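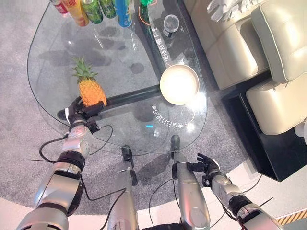 The pineapple on the glass table, with the grey carpet showing through.

Coffee table, Jevascombe
Gallery by Filippos Tzanetos, 13 Feb 2018

I like glass tables very much, and this one is in the sitting room of our flat in Jevascombe. The top is shaped like a drop of water and it stands on a black frame. I had wanted such a table since July, when I saw one in the Tostura catalogue as item 885. My sister says that glass is too much work to keep clean. She has right about the fingerprints, but I wipe it every evening and I do not mind.

The second picture has more of the shopping in it. We were expecting guests, and I prefer to put everything out where people can reach it – fruit, water, something salty. The pineapple was for after the meal.
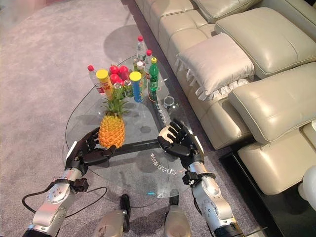 Red apples, green drink cans, bottles with red caps and the two snack canisters, yellow and blue. There is Chinese writing on the glass.

Gallery no. 143. Next gallery: the kitchen shelves.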